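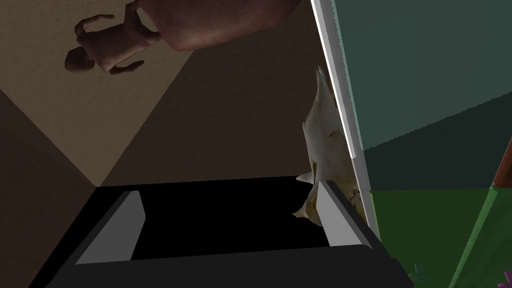
Fig. 1. Simulated gripper with a creased white cloth.

MUSIC PRODUCTION, UNIT 2: RECORDING VOCALS AT HOME
Handout for the February sessions. Bring it with you, I won't be printing more.

Before you start

Room first, mic second. A cheap mic in a dead room beats a dear one in a tiled bathroom. Clap once where the singer will stand. Hear a flutter or ring? Move. Away from bare walls, away from the exact middle of the room. Open wardrobe full of coats behind the singer works well. Duvet over a clothes airer also fine.

Turn off: fridge if you can hear it, fan heater, phone (properly off, buzz gets into cheap cables). Laptop as far from the mic as the lead allows.

Mic position

Start about 2 hand widths from the mouth. Closer = more bass, more breath, more lip noise. Further = more room. Pop shield halfway between. If p's and b's still thump, turn the mic slightly off to the side so the breath goes past it. Singer carries on facing forward.

Condenser needs phantom power. Dynamic doesn't. Ribbon: check the manual before you go anywhere near the 48V button, old ones can be damaged.

Setting level

Get them to sing the LOUDEST bit, not the first line. Everyone tests with the first line and then the chorus clips. Peaks around -10 dBFS, leave it alone after that. Record at 24 bit. You do not need to fill the meter, we went over this last week and half the group still came back with red lights.

Headphones: closed back. Turn the click down in the quiet verses or it bleeds. One ear off helps some singers with pitch, but mute that side or you'll record the backing track twice.

Latency

Delay between singing and hearing yourself. Caused mostly by buffer size. The sum:

buffer in samples divided by sample rate = delay in seconds

So 256 samples at 44,100 is just under 6 ms. That's one way only, and the converters add a bit on top. Small buffer to record, big buffer to mix. If the sound crackles the buffer is too small for your machine. Direct monitoring on the interface gets round the whole problem but you lose your plugin reverb in the cans.

Takes and comping

Three or four full takes, then stop and listen. Past that most voices get tired and you're collecting rubbish. Name the takes as you go. "Audio 56" means nothing to anyone a month later.

When comping choose by phrase, not by word. Cut in the breaths or just before a consonant. Short crossfade on every edit, even ones that sound clean. Keep the unused takes, muted, at the bottom of the session.

Listening for this unit

Both on the shared drive, folder 412.
Quintana, "Flodotent" - lead vocal very close and dry, hardly any room. Listen to the breaths, they've been turned down but left in.
Bralance, "Suvevent" - same sort of voice, a lot further back. Doubled in the chorus, doubles panned wide. Can you hear where the second one comes in late?

Write half a page comparing the two. Distance, room, compression, anything done to the esses.

Task to hand in

One verse and one chorus, lead vocal plus at least one double. Dry, no reverb, no tuning. WAV not MP3. Include a short log: mic used, distance, where in the room, buffer size, what went wrong. The log is worth as much as the audio so dont leave it til the night before.

Studio is room 911, bookable in two hour slots. Coil the leads properly when you go.

Next unit: compression. Read the first chapter of the reader, skip the bit on valves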